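Section 4. Placing and Connecting the Telephone

This section covers the Penrose cradle telephone in all finishes. Read Section 2 (Parts and Tools) before starting. If the telephone is to be wall-fed through an in-floor outlet, see Section 7 in place of steps 9 through 14.

4.1 Choosing a surface

The telephone must stand on a flat, level surface that does not flex when the dial is turned. A table, desk or sideboard is suitable. Glass shelves and folding trays are not.

1. Clear an area at least 20 inches wide. The handset overhangs the base on both sides and needs free space at each end when lifted.

2. Check that the surface is level in both directions. A telephone standing on a slope will creep toward the low side with repeated dialing.

3. Wipe the surface and let it dry. Grit trapped under the feet will scratch marble, lacquer and veneer.

Note: The feet are cast metal and have no factory padding. On polished stone or a stone-pattern top, fit the felt discs from parts bag B (one per foot). Press each disc for 8 seconds. Do not use rubber pads, which can leave a dark mark on pale surfaces.

Caution: Do not place the telephone on a radiator cover or on a window ledge in direct sun. Heat softens the lacquer on the red body and dulls the gold finish on the scrollwork.

4.2 Lifting and positioning

4. Remove the handset from the cradle and set it aside on a cloth. Never carry the telephone with the handset in place.

5. Grip the base on both sides, below the dial, and lift. Do not lift by the pedestal or by the cradle arms. The pedestal is held by a single threaded rod and will loosen if the weight of the base hangs from it.

6. Set the telephone down with all feet making contact at the same time. Do not drag it into position.

7. Turn the base so that the dial faces the user. Leave one side of the base close enough to a table edge for the coiled cord to hang freely, or leave enough room on the table for the cord to lie without doubling back on itself.

8. Replace the handset. It should lie horizontally in the cradle with its grip between the two arms. If it rocks, one cradle arm is out of line; see 4.5.
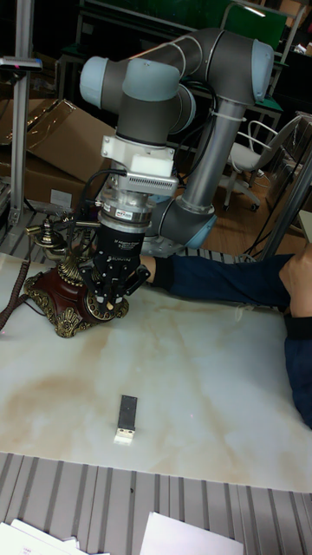
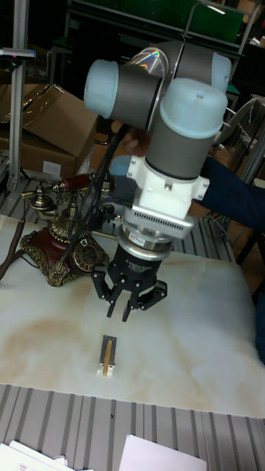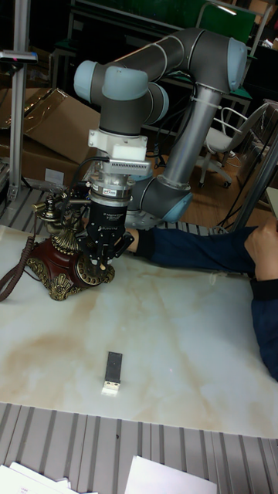 Telephone with red body and gold scrollwork, placed at the left of a marble-patterned tabletop.

4.3 Connecting the cords

Two cords are supplied. The coiled cord joins the handset to the base. The straight line cord joins the base to the wall outlet. The plugs are of different widths and must not be forced into the wrong socket.

9. Confirm that the line cord is not yet connected to the wall. Ringing voltage on a live line can give an unpleasant shock if the contacts are touched.

10. Insert one end of the coiled cord into the socket on the handset until it clicks.

11. Insert the other end into the smaller socket on the base. Pull gently to confirm that the latch has caught.

12. Insert the line cord into the larger socket on the base. Route it behind the telephone and down the back of the table.

13. Secure the line cord to the table leg with the clip from parts bag B. Leave a loop of slack above the clip so that the telephone can be turned for cleaning without pulling on the socket.

14. Connect the line cord to the wall outlet.

Caution: A hanging cord can be caught by a passing chair or by a child. Where the table stands beside a walkway, turn the base so that the coiled cord hangs on the wall side.

Note: New coiled cords are tight and may lift the handset at one end. Hang the handset by its cord, clear of the floor, and let it unwind until it stops turning. Repeat once if needed.

4.4 Testing

15. Lift the handset and listen for a dial tone. If there is none, press and release the cradle twice. Dust from packing sometimes keeps the cradle switch from rising fully.

16. Place a finger in the hole marked 1, turn the dial to the stop and release it. The dial must return by itself at an even speed. Do not push it back by hand, either during the test or in normal use.

17. Repeat with 0. The return takes longer because of the greater travel. A dial that pauses on the way back needs cleaning; see Section 9.

18. Dial a known number and speak for a few moments. Ask the other party whether your voice is clear. Crackling that changes when the coiled cord is moved points to a plug that is not fully seated.

19. Hang up and have the number called back. Adjust the ringer with the thumbwheel under the base. The wheel has three positions: low, high and off.

Note: The Penrose sends dial pulses only. Many digital lines accept tones only, and on such a line the telephone will receive calls but cannot place them. The Gummont 267 converter, sold separately, fits between the line cord and the wall outlet and needs no adjustment. Connect it after step 13.

4.5 Aligning the cradle

Carry out this procedure only if the handset rocks, sits at an angle or fails to press the switch.

a. Disconnect the line cord from the wall.

b. Remove the handset and look at the cradle from the front, with your eyes level with the arms. Both arms should reach the same height.

c. Hold the pedestal steady with one hand. With the other, turn the cradle collar one quarter turn counterclockwise.

d. Rotate the cradle until its arms are parallel to the front of the base.

e. Tighten the collar by hand. Do not use pliers. The ringed ornament on the pedestal is thin and will mark.

f. Replace the handset and press down lightly at each end. There should be no movement.

If an arm is bent, do not try to straighten it. The casting is brittle when cold. Order cradle assembly 1729 from the Hendholm parts counter and replace it complete.

Caution: Removing the collar entirely releases the switch plunger and its spring. If this happens, stop and collect both parts before moving the telephone. Refitting is described in Section 9.

4.6 Keeping the area clear

The space around the telephone should be kept free of small objects. Pens, keys and memory sticks left within reach of the cord are swept off the table when the handset is lifted, and metal items pushed against the base will chip the gold finish at the feet. Keep drinks well away. The base has open vents on its underside, and liquid on the tabletop can be drawn in beneath it.

Papers and notepads may be kept beside the telephone but not under it. A pad beneath one foot tilts the base and puts an uneven load on the dial bearing.

4.7 Cleaning after installation

Fingerprints are normal after placement and should be removed the same day, particularly from the gold parts.

20. Disconnect the line cord from the wall.

21. Wipe the red body with a soft, dry cloth. For marks that remain, dampen the cloth with clean water, wring it out well and dry the surface at once.

22. Brush dust out of the scrollwork with the soft brush supplied. Work from the top down.

23. Clean the finger holes of the dial with a dry cotton swab. Do not spray anything on the dial.

24. Wipe the handset, paying attention to the mouthpiece. Reconnect the line cord.

Caution: Do not use brass polish. The gold-colored surfaces are plated and then lacquered. Polish removes the lacquer first and the plating soon after, and damage of this kind is not covered.

4.8 Moving the telephone later

When the telephone is moved to another room, disconnect the wall end first, then the handset cord. Coil the line cord loosely and secure it with a paper tie. Repeat steps 1 through 19 in the new position. Felt discs that have shifted or picked up grit should be replaced; spare discs are in parts bag B.

For transport by vehicle, remove the handset and pack it separately. Fill the space between the cradle arms with folded cloth. Keep the base upright. Telephones returned for service without padding in the cradle are commonly received with bent arms.

Service and revision record

Steps 9 through 14 were revised to match the longer line cord now supplied. Step 19 was revised for the three-position ringer. Telephones shipped before this change have a two-position lever at the rear of the base, and the off position is not available on those units.

Section 4 prepared by Sizwe Jacobs, checked by Reda Kabbaj. Issued February 27, 2022, Hendholm service office, Gastthorpe. Section 5, Using the Dial, follows.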